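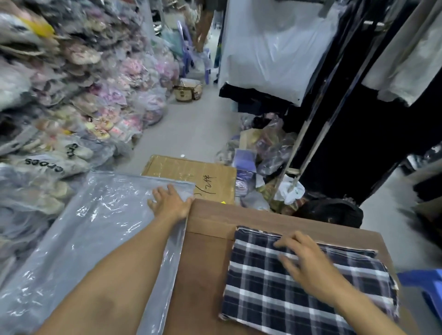 I have been folding shirts wrong for most of my adult life. I found this out in December, when I spent a few days helping in the stockroom before Christmas (I say helping, I mean mostly standing where I was put) and Jenő Vida watched me do two shirts and then gently took the third one off me.

My way was the way my mum did it on the ironing board. Sleeves in, sides in, fold in half, done. Looks fine until somebody picks it up, and then a cuff drops out and the whole lot goes like a tea towel. Jenő's way starts with the shirt face down and buttoned. All the way down, he was very firm about that, even the fiddly ones. Then one side comes over with its sleeve tucked flat, then the other, and you press with your whole palm before you go any further. I kept wanting to skip the pressing! You can't skip the pressing.

Checks are the best thing to learn on, by the way. If you've gone crooked the lines tell you straight off, whereas on a plain black shirt you can be miles out and feel very pleased with yourself.
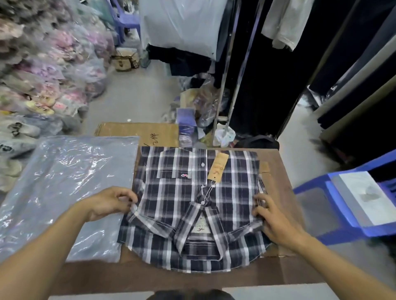 The other thing I never got right was the hang tag. Mine always ended up somewhere round the back, or poking out of the side on its bit of string. It wants to lie flat on the chest where people can find it, and you sort that out at the end, once the shirt is turned over, before it goes anywhere near a bag. Same with the collar. Give it a little tug either side so it sits up.

I got through 96 shirts on my best day, which I was thrilled with until I heard that Jenő does almost that before lunch. My first bundle of 30 had to be done again. I'd rather not talk about the first bundle.

It's a lovely muddle of a place, with shoes in clear bags heaped up higher than you'd think they could go, all pinks and lilacs and creams, and a narrow bit of concrete to walk down between them and the rails. I learned to go sideways. My back complained every evening, as the table is a touch low for me, and I'd put a cushion under my feet if that made any sense at all.

Anyway, I came home and did my whole wardrobe. Every shirt I own is now in the second drawer, buttoned, collars all facing the same way. The jumpers are still in a heap on the chair and I've got no plans for them before New Year.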